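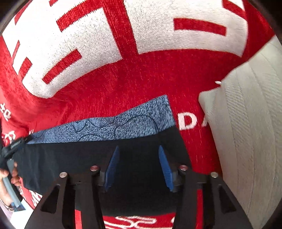 Slide 2: Washing heavy throws

Start with the question from Melina: can you machine wash a thick throw at home? Most of the time, yes. Read the care label first.

Cold water, gentle cycle, half the usual detergent. Wash red items alone the first few times.

Mention the Clivetine shop. They took in 200 throws last December and air dried every one.

Pause for questions, then hand over to Michalis for stain removal.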